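Workshop Tips: Looking After a Softwood Worktop

These notes cover the care of an unpainted pine or spruce worktop in a home workshop, utility room or kitchen. They apply to solid boards glued or screwed side by side. Veneered panels need different treatment and are not covered. The page was first put together for the Dultstead tool library and was last revised on June 1, 2026.

Before you start

Find out what finish is on the top. Put a drop of water on a clean spot near the back and wait one minute. If the drop stays rounded, the finish is intact. If it spreads and the wood darkens, the finish is worn through or was never applied. Test again near the front, where sleeves and tools rub most. The two spots often give different results.

Softwood dents at low pressure. A dropped screwdriver will mark it. Accept a certain number of dents in a working surface and repair only those that hold dirt or get in the way of flat work.

Daily cleaning

1. Brush off dust and chips with a soft bench brush. Work along the grain. Brushing across it pushes fine grit into the gaps between boards.

2. Wipe with a cloth that has been wrung out hard. The cloth should leave a film that dries within two minutes.

3. Dry with a second cloth.

4. Keep vinegar, bleach and scouring powder off the surface. Dish soap at one teaspoon to a quart of warm water is enough for grease.

Glue drips are easier to remove when they are rubbery. Lift them with a plastic scraper. Once the glue is hard, use a sharp cabinet scraper held nearly upright and take light strokes. 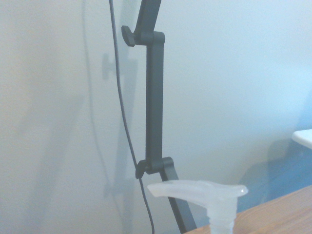 Sanding should be kept to a minimum. Each full sanding removes material from the soft early wood faster than from the hard late wood, and a top that has been sanded too often by hand takes on a ribbed feel. Back the paper with a flat cork or hard rubber block. Start with 60 grit only if there are deep saw marks or old varnish to remove. For ordinary wear, start at 120, go to 180 and stop. Finer paper closes the surface and the oil does not soak in as well.

Vacuum between grits. A single coarse grain left under fine paper will leave curled scratches that show up when the oil goes on.

Raising dents

A dent is crushed fiber and can usually be lifted with moisture and heat. A cut or gouge has fiber missing and cannot.

1. Remove wax from the area with mineral spirits and let it dry.

2. Place a few drops of clean water in the dent. Wait five minutes.

3. Cover with a damp cotton cloth, folded once.

4. Touch the cloth with the tip of a hot iron for three to five seconds. Lift and check.

5. Repeat up to four times. Stop if the wood around the dent starts to swell.

6. Leave overnight before sanding. Wood sanded while damp will sink again as it dries.

Akihiko Tanabe, who runs the Saturday bench at the tool library, uses a soldering iron with a flat brass tip for dents smaller than a pea. The method is the same. He keeps the cloth slightly wetter, as the tip is hotter than a clothes iron.

Oiling

Use a hardening oil. Raw linseed oil works but takes several days per coat. Boiled linseed oil and tung oil blends are faster. For a surface that touches food, read the label and choose a product sold for that purpose. Olive oil and sunflower oil never harden properly and turn sticky.

Apply a thin coat with a lint-free cloth, wait 15 minutes, then wipe off everything that has not soaked in. Shiny patches after wiping mean there is still oil on the surface. They will dry as a tacky skin. Two coats a day apart are standard. Add a third on end grain, which takes up far more than the face.

Oily cloths can heat up and catch fire when left in a heap. Lay them flat outdoors, one layer thick, until stiff, or put them in a metal can filled with water and close the lid.
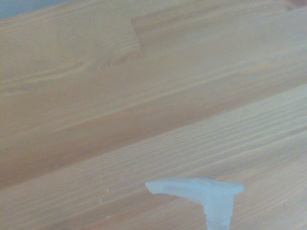
Seasonal movement is normal. Boards get wider in damp months and narrower in heated rooms. Across a top 600 mm deep, a change of several millimeters over the year is possible. Along the length there is almost none. For this reason the top should be held to its frame with slotted brackets or wooden buttons. Fixed screws through tight holes will split the boards at the first dry winter.

Check the brackets in May, when the heating has been off for a few weeks. Each screw should be snug but able to slide in its slot. Back off any that have pulled hard against the end.

Gaps between boards

Do not fill a gap that opens in winter and closes in summer. Filler is pushed out when the boards swell, or it forces the next joint open. Clean the gap with a thin strip of card and leave it.

A gap that stays open all year can be filled with a sliver of the same wood. Plane the sliver to a slight taper, glue one side only, and tap it in until it is firm. Trim with a flush saw after 24 hours and finish with the block and 180 grit.

Storage at the bench

Hang steel tools clear of the surface. Damp steel left on softwood can leave a gray-black stain within hours. The stain can be bleached with an oxalic acid solution, but the acid needs gloves, eye protection and a thorough rinse, and the bleached patch is often paler than the rest. Put a cork mat under planes, vises and any cast iron base.

Our own bench measures 759 mm high. A lower height suits hand planing, and a higher one suits fine work and soldering. Stand beside it with the arms hanging loose. If the top meets the wrist, it will do for most tasks. Raise it with hardwood blocks bolted under the legs. Loose blocks will walk.

The shelf below should sit at least 356 mm under the top to leave room for clamps. Measure your deepest clamp before drilling for the supports.

Supplies to keep on hand

- Cork block and paper in 60, 120 and 180 grit

- One cabinet scraper and a burnisher

- Lint-free cloths, cut to hand size

- Hardening oil in the smallest can available, as it thickens after opening

- Mineral spirits

- Metal can with a lid, for used cloths

- Plastic scraper for glue

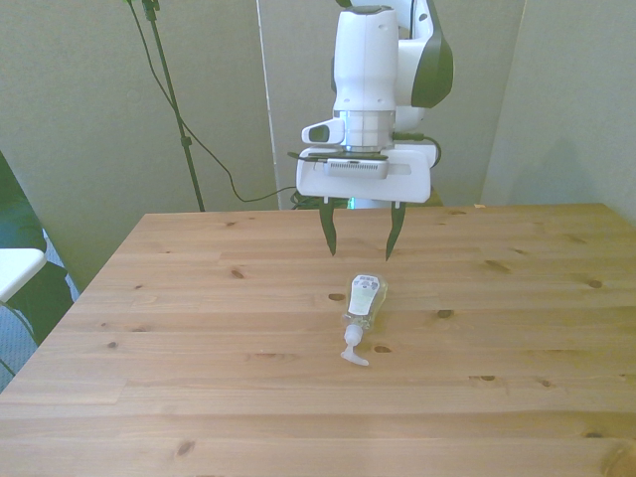

Common faults

Surface feels sticky a week after oiling: too much oil was left on. Rub with a cloth damp with mineral spirits, wipe dry, and wait two days. If it is still sticky, scrape lightly and put on one thin coat.

White rings: moisture in a wax layer. Warm the spot with a hair dryer on low and rub with a dry cloth. If the ring remains, remove the wax and apply again.

Resin beads around knots: let the bead harden, lift it with a blade, and clean the spot with denatured alcohol. Expect more beads when the sun falls on the top. Shellac over the knot slows them but leaves a visible shine.

Rough feel after cleaning: the cloth was too wet and raised the grain. Allow a full day to dry, then go over the area once with worn 180 grit, by hand, along the grain.

Top rocks on the frame: check the floor first with a level, then the leg bolts. If both are sound, lay a straightedge across the boards. A cupped board can be planed flat on the underside where it meets the rail.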